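3장. 책상 상판 정리와 투명 수납함 자리 잡기

앞 장에서 다리랑 프레임까지 다 조립하셨으면 이제 제일 재미있는 부분이에요! 저는 이 장을 쓰려고 제 작업 책상을 몇 번이나 비웠다 채웠다 했는지 모르겠어요. 드라이버는 이제 서랍에 넣으셔도 되고요, 이번엔 마른 천이랑 케이블 타이 몇 개, 그리고 Furkby 투명 수납함만 옆에 두시면 됩니다. 수납함이 꼭 Furkby일 필요는 없어요. 뚜껑 없이 위가 트여 있고 한 손에 잡히는 크기면 뭐든 괜찮습니다.

3-1. 시작하기 전에

Kiltex 상판은 포장을 뜯은 날 바로 쓰셔도 되지만, 저는 하룻밤 정도 방에 그냥 두는 편이에요. 겨울에 배송받은 나무 상판은 차갑게 식어 있는 경우가 많아서 방 온도에 적응할 시간을 주는 거죠. 급하시면 건너뛰셔도 큰일은 안 나요.

주의: 상판을 프레임 위에서 밀면서 위치를 맞추지 마세요. 아랫면이 긁히고, 카펫 위라면 다리까지 같이 밀립니다. 양쪽을 들어서 옮기고 내려놓으세요. 상판이 무겁게 느껴지면 둘이서 드는 게 맞아요.

3-2. 상판 닦기

1. 마른 천으로 나뭇결 방향을 따라 한 번 쭉 닦습니다. 밝은 색 나무는 먼지가 잘 안 보여서 그냥 지나치기 쉬운데, 손바닥으로 쓸어보면 까끌한 게 바로 느껴져요.
2. 물기를 꼭 짠 천으로 다시 닦고, 곧바로 마른 천으로 마무리합니다.
3. 전선 구멍 안쪽도 손가락에 천을 감아서 한 바퀴 돌려주세요. 톱밥이 은근히 많이 나옵니다(저는 여기서 나온 톱밥 때문에 청소기를 다시 꺼냈어요).
4. 10분 정도 그대로 말립니다.

참고: 임시로 붙여둔 테이프는 천천히, 상판과 거의 평행하게 눕혀서 떼세요. 위로 확 잡아당기면 끈끈이가 남아요. 끈끈이가 남았을 때는 테이프 조각으로 톡톡 두드려 떼는 게 제일 무난했고, 아세톤은 절대 쓰지 마세요. 마감이 뿌옇게 일어납니다.

3-3. 수납함 자리 정하기

저는 처음에 수납함을 책상 구석에 뒀었어요. 보기엔 깔끔하더라고요. 그런데 하루 써보니까 매번 팔을 뻗어야 하고, 결국 클립이랑 나사는 다 책상 위에 굴러다니고... 그래서 지금은 가운데에서 시작하시라고 말씀드려요. 일단 가운데 놓고 써보다가 조금씩 옮기는 거예요.

1. 의자에 앉아서 평소 자세로 두 팔을 책상 위에 올립니다.
2. 두 손 사이, 편하게 닿는 곳에 빈 수납함을 내려놓습니다.
3. 왼손으로 한 번, 오른손으로 한 번 수납함 안에 손을 넣어보세요. 어깨가 따라 움직이면 너무 먼 겁니다.
4. 상판에 뚫린 둥근 전선 구멍을 가리지 않는지 확인합니다. 바로 옆에 있는 건 괜찮지만, 위에 걸치면 수납함이 기울어요. 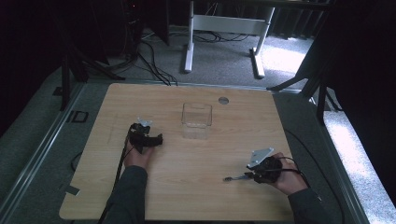
자리를 정했다고 바로 양면테이프로 붙이지는 마세요! 저도 성격이 급해서 첫날 붙였다가 이틀 만에 떼느라 고생했거든요. 일주일쯤은 그냥 올려두고 쓰시는 게 좋아요. 손이 자꾸 가는 쪽으로 수납함이 저절로 조금씩 움직이는데, 그 끝에 멈춘 자리가 내 자리입니다.

5. 위치가 마음에 들면 수납함 바닥 네 귀퉁이에 미끄럼 방지 패드를 붙입니다. 투명한 걸로 고르시면 옆에서 봐도 티가 거의 안 나요. 저는 Conneely 패드를 쓰는데 동그란 것보다 네모난 게 덜 밀리더라고요.
6. 수납함의 한쪽 면을 책상 앞 모서리와 나란히 맞춥니다. 눈대중이면 충분해요. 정 신경 쓰이시면 모서리에 90도 직각자를 대보세요.

주의: 투명 플라스틱은 얇고 긁힘이 잘 보입니다. 커터나 송곳처럼 뾰족한 걸 그냥 던져 넣지 마시고, 바닥에 얇은 펠트를 한 장 깔아주세요. 닦을 때는 안경 닦는 천이 좋습니다. 키친타월은 잔기스가 나요.

3-4. 무엇을 넣을까

이건 정말 취향인데요, 하루에 한 번 이상 쓰는 것만 넣으세요. 저는 클립, 지우개, 짧은 자, 메모지 정도예요. 한번은 욕심이 나서 작은 나사를 거의 1000개 쏟아 넣었다가 필요한 나사 하나 찾겠다고 전부 다시 부었습니다. 나사처럼 자잘한 건 칸이 나뉜 Trusier 서랍형 정리함으로 보내시는 게 속 편해요.

수납함 높이의 절반 정도만 채우시면 손 넣기가 훨씬 좋습니다. 속이 다 보이니까 꽉 차 있으면 지저분해 보이기도 하고요.

3-5. 전선 정리

1. 책상 위에서 쓸 기기의 전선을 전부 한쪽으로 모읍니다.
2. 자주 뽑는 전선과 계속 꽂아두는 전선을 나눕니다.
3. 계속 꽂아두는 것만 전선 구멍으로 내려보냅니다. 플러그가 큰 것부터 넣어야 나중에 안 막혀요.
4. 상판 아래에서 프레임을 따라 케이블 타이로 느슨하게 묶습니다. 손가락 하나 들어갈 여유는 남겨두세요.
5. 바닥으로 내려온 전선은 다리 안쪽으로 모아줍니다. 의자 바퀴가 지나가는 길만 피하면 돼요.

참고: 높이 조절이 되는 프레임을 쓰신다면 책상을 제일 높게 올린 상태에서 묶으세요. 낮은 상태에서 딱 맞게 묶어두면 올릴 때 전선이 팽팽해져서 플러그가 빠집니다. 저는 모니터가 갑자기 꺼져서 고장 난 줄 알고 한참 헤맸어요.

주의: 카펫 위에서는 전선을 카펫 밑으로 넣지 마세요. 밟혀서 피복이 상해도 안 보이고, 열도 잘 안 빠집니다. 좀 보기 싫어도 위로 지나가게 두고 벽 쪽으로 붙이세요.

3-6. 마지막 확인

상판 네 귀퉁이를 손으로 한 번씩 눌러보세요. 덜컹거리는 곳이 있으면 그쪽 다리 받침을 조금 돌려서 맞추고 다시 눌러봅니다. 수납함은 옆을 손가락으로 툭 밀었을 때 안 움직이면 됐고요. 둘 다 괜찮으면 4장으로 넘어가서 조명 클램프를 달아볼게요. 클램프 고무는 미리 꺼내두세요, 봉투 안쪽에 붙어 있어서 찾기 힘들어요!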